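Larnirano Hydro Station: Turbine and Governor Refurbishment
Progress report to the Lostel investment board
Prepared by: Alfredo Gatchalian, project engineering
Issue date: 2019-11-03

1. Status

Work on Unit 2 is complete apart from the final load rejection test. Unit 1 is stripped to the shaft line, and its runner is at the Vaughan works for weld repair. Unit 3 remains in service and will not be released until Unit 2 has been accepted by the grid operator. The programme is 11 days behind the baseline agreed in August. All of the delay falls on Unit 1.

2. Unit 2

The new digital governor was installed and dry tested with the penstock drained. Guide vane stroke was set against the index marks on the operating ring, and the position feedback was recalibrated after the first run showed an offset at the closed end. The unit was then watered up and run at speed with no load. Bearing temperatures settled within the maker's limits. Vibration at the turbine guide bearing was lower than before the outage at all loads tested.

One fault was found during commissioning. The oil pressure unit cut in more often than it should, and this was traced to a leaking pilot valve. The valve was replaced from stock. No further work is planned on it.

3. Unit 1

Inspection of the runner found cavitation damage on 7 blades, against 4 allowed for in the contract with Vaughan. The extra repair has been instructed under the remeasurement clause. Crack testing of the shaft coupling bolts was clear.

The stator was cleaned and tested. Insulation resistance on one phase was low at first reading and recovered after drying out. We do not propose a rewind in this phase, but the result should be checked again at the next planned outage.

4. Civil and intake works

Ballo has finished the trash rack replacement and handed over the lifting beam certificates. The drainage sump pumps were overhauled at the same time. Grouting behind the draft tube liner is still open, as access depends on Unit 1 remaining dewatered.

5. Site facilities and staff

The control building annexe is now in use for meetings and operator training. Painting is finished and the tables have been delivered. Drinking water is bottled until the supply from the treatment skid has passed its second sample. The fire detection panel in the annexe has been linked to the main station panel and tested.
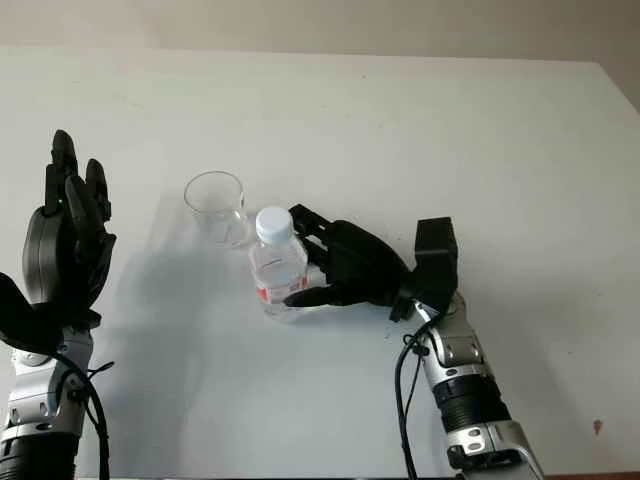

6. Cost

Spending is within the approved budget. The extra blade repairs will be met from contingency, and a priced variation will be sent to the board once Vaughan has confirmed the weld hours. No claim has been received from Ballo.

7. Risks

The main risk is late return of the Unit 1 runner. If it slips by more than 3 weeks, reassembly will run into the high flow season and the tailrace stoplogs may have to be lifted. The second risk is the date of the grid operator's witness test on Unit 2, which is outside our control.

8. Next period

Complete the load rejection test on Unit 2 and submit the results.
Receive the Unit 1 runner and check its balance before fitting.
Finish grouting at the draft tube liner.
Issue revised operating instructions for the new governor.

The board is asked to note the delay on Unit 1 and to approve the use of contingency set out in section 6.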